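Filed under: People & Work, Warehousing

The kettle at Trovley is older than the robots, and the woman who runs the gift-pack floor insists on filling it before she'll talk about anything at all. She has been with the company since it was packing soap in a borrowed shed, and she remembers very well the October when the first arm from Stiditz came in on a pallet.

"We all stood there with our arms folded," she says, laughing. "I'd told my team it would be fine, and I'd not slept a wink, to be truthful with you!"

There are 3 arms now, working alongside the packers on mixed household orders. On a busy day the floor sends out 564 parcels, and the arms handle the dull middle of it, the picking up and setting down that used to leave people with sore wrists by smoko.

"Soft things are the devil," she says. "A box is a box. But a packet of tissues gives when you squeeze it, and the wrapper's shiny, and there's always another one shoved up against it. We spent weeks on tissues. I dream about tissues."

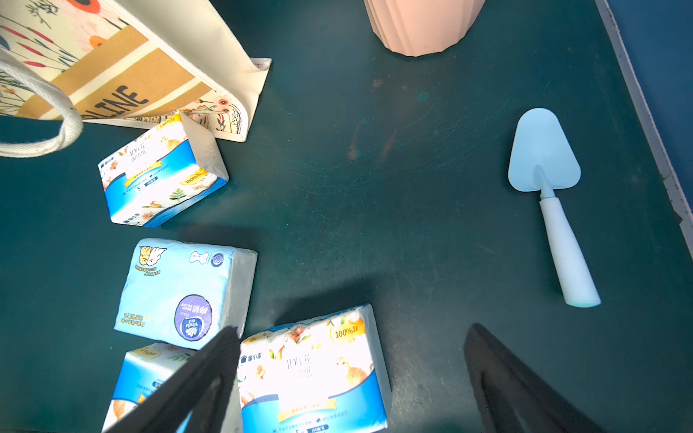 Tissue packs, a garden trowel and a printed tote bag on the teal table, from the gripper's side of things.

Her own job has changed more than she expected. She used to pack; now she spends most mornings teaching, which means showing an arm the same grab 200 times over and keeping a notebook of what went wrong (she has filled 2 of them, in green biro, and won't let anyone type them up).

Did anyone lose their place? She takes her time over that one. Nobody was let go, she says, but when a couple of the older packers retired they weren't replaced, and she misses the noise they made. "It's a quieter room. I put the radio on more."

The newer staff, who came across from the Fakhoury depot, seem less bothered, and have asked to learn the teaching work themselves. She's pleased about that, and has already started them on the tissues.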